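[Covley-Tableware] Re: Plates and fruit service for the shared dining room

From: Bronwyn Faulkner
To: Covley House residents and kitchen list
Date: February 8, 2019

Dear members,

Thank you to everyone who replied to the circular on replacement tableware. This message answers the points raised by Shayne Pryor, whose note is quoted below for those who did not receive it, and sets out what the house office has decided.

> On the subject of the new plates, I should like to record two concerns.
> First, the white stoneware we have used until now is heavy, and we
> have lost a good deal of it to chips along the edge. I would support
> plastic for the morning and afternoon tables, but I would not want it
> at dinner. Second, I understand that the plates on trial have a wide
> rim. A wide rim looks well but leaves less room for food. Would a
> bunch of grapes sit in the middle of one, or would it roll about?
> I would also ask that we settle the color before any order is placed.
> The last order arrived in three different greens.
>
> Shayne Pryor
> Kurkside wing

Taking the second concern first, the trial plate is round, with a wide flat rim and a shallow well in the center. The well has a distinct edge all the way around, and the office considers this a useful feature for fruit served whole.
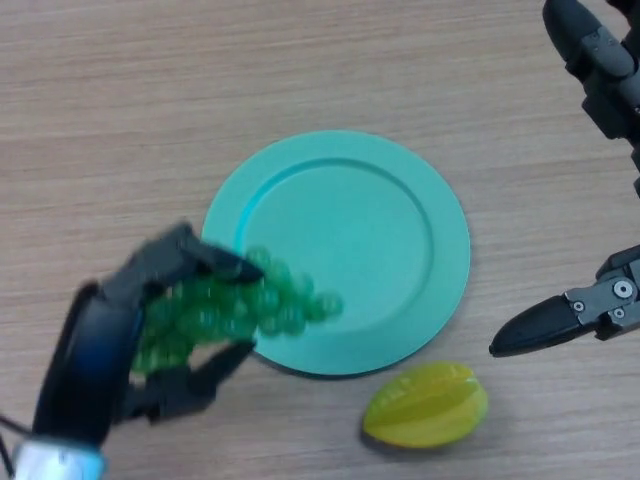 Green grapes and the mint-green trial plate.

Grapes should be served in small bunches, on the stem, and placed in the well. Loose grapes should go into a bowl. Kitchen staff are asked not to fill the plate out to the rim, as the rim is there for lifting and carrying. Larger fruit, such as whole pears or oranges, will remain in the bowls on the sideboard until further notice.

On the matter of weight and breakage, the office agrees with Mr. Pryor. Plastic plates will be used at the morning and afternoon tables only. The existing stoneware will be kept for dinner and for visitors. Chipped pieces should be withdrawn at once and handed to Kiri Tomoana at the kitchen office, who keeps the replacement list.

Color has drawn the most comment. Aroha Kerslake has written in favor of a plain cream, on the grounds that it would go with anything. Aroha Wihongi prefers the green, and points out that cream plates are difficult to find against the pale wood of the tables, particularly for residents whose sight is poor. The office has given weight to this second view. A clear difference between plate and table is of practical value, and the mint shade provides it without being harsh.

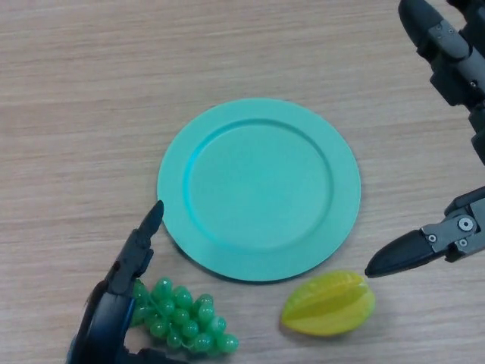

The office therefore proposes to order 40 plates in the mint shade, all from one batch, so that the difficulty with the earlier delivery is not repeated. The Noma room will receive 33 of these, and the remainder will be held in the Tawhiri pantry as spares. No tablecloths will be used with the new plates at the morning and afternoon tables. Placemats remain available on request.

Members are asked to observe the following when the plates come into use:

Plates should be rinsed and stacked by the hatch after each sitting. They should not be left on the tables overnight. Knives should not be used directly on them, and cutting boards will be put out whenever fruit needs to be divided. Plates are not to be placed in the microwave — the stoneware remains available for that purpose.

Ms. Kerslake also asked whether matching bowls would be purchased. There is no provision for bowls in the present order. The question will be taken up again in August, when the kitchen budget is next reviewed, and members who wish to support the request may write to the office before then.

The trial table will stay in place until the order has been confirmed. Comments on size, shape or color may be sent to this list or left in writing at the kitchen office. Please give your wing with your name.

Yours faithfully,

Bronwyn Faulkner
House Office, Covley House

2 replies
152 views

Recent messages on this list
Stoneware: how to report a chipped piece
Re: Re: Placemats in the Noma room
Tawhiri pantry shelves, revised labels
Fruit deliveries and the sideboard bowls
Hatch closing times

Contact the list office | © Covley House | Back to top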